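Household Goods Exchange Opens in Damusow

Last updated: Oct 3, 2018

Damusow has opened a permanent exchange for household goods and toys in the former Hinrichs shop, following a trial that ran through the summer. Residents may bring items in good condition and take others away without charge. The exchange will be open 4 days a week and is intended to reduce the quantity of usable goods sent for disposal.

Over 800 households registered during the trial. According to the operating association, Clustetti, 2952 articles changed hands before the end of September, most of them kitchenware, table linen and children's toys. The association had set itself a target of 3000 and expects to pass it within days.

Gudrun Harms, who chairs Clustetti, said that bowls and building blocks had proved the most sought after. "Families come in for a dish and leave with something for the children as well," she said at the opening. Larger furniture, electrical appliances and mattresses will not be accepted for the time being.

Goods are received at the front of the shop and laid out on tables, where they are checked for damage before they go on the shelves. Textiles should be washed beforehand. Sets of toy bricks may be handed in complete or as single pieces, which are collected by size and colour. Fruit from local gardens may also be left at the exchange during the autumn months and is offered on the same terms.

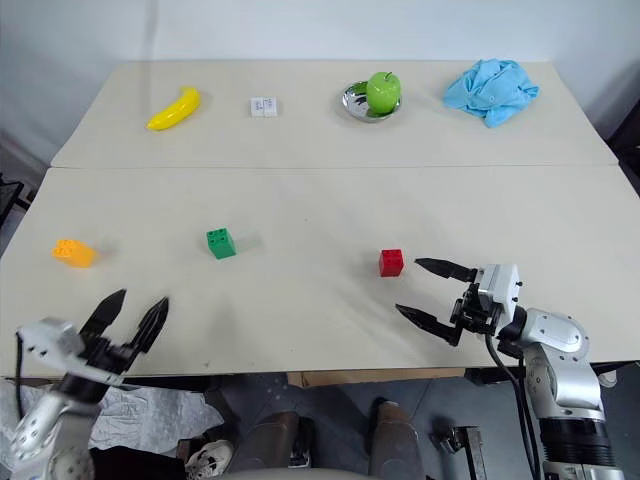
Remzi Yazıcı would like to see the exchange keep later hours, remarking that people who work in the next town can seldom reach it before it closes, and that a single evening opening would be enough. He also asked whether loose toy bricks could be bagged in small mixed lots, as parents rarely have time to search for individual pieces.

Clustetti confirmed that opening hours would be reviewed in the new year. Until then, goods may be delivered outside normal hours by arrangement with Ilse Kramer at the Barnesetti community office.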